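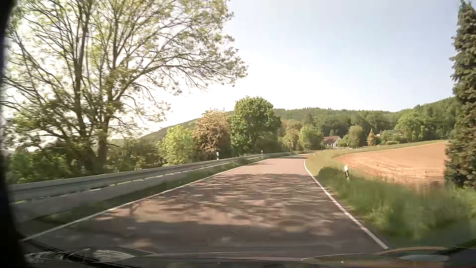 Week 2 of our course is given over to one question, and I would like you to keep it in your head while you read: can a machine do the chores yet? By chores I mean the household and shop-floor kind, folding towels or sorting a bin of bolts, and I always begin with driving, which is the chore most of us know best and the one that has had the most money spent on it. Think about what the driver has to settle on a country road like this one. There is no painted center line, tree shadow lies in blotches over most of the near pavement, and the white edge lines bend off to the right past a plowed field. A shadow must not be taken for a hole, and you and I do that without a thought.

Now carry that over to the kitchen. A road at least comes with edge lines and a guardrail, and your counter has neither! Miyuki Onishi, who kindly lent us her notes from the Bedora trials, had a machine put away the same 12 cups 800 times, and she writes that it did very nicely until the afternoon sun reached the shelf. Then it began grasping at the shadows of the handles. I find that a lovely result, and we will come back to it when we get to lighting.

The shop floor is kinder, I think. At Tilloswood the parts arrive in trays, the lamps never move, and Wilson Huaranga can tell you to the minute when a tray will run out - which makes for a dull day and a very good robot.

For next time, please read chapter 11 and pick one chore from your own home. Write down everything in it that changes between morning and evening, even the things that seem silly. A page is plenty.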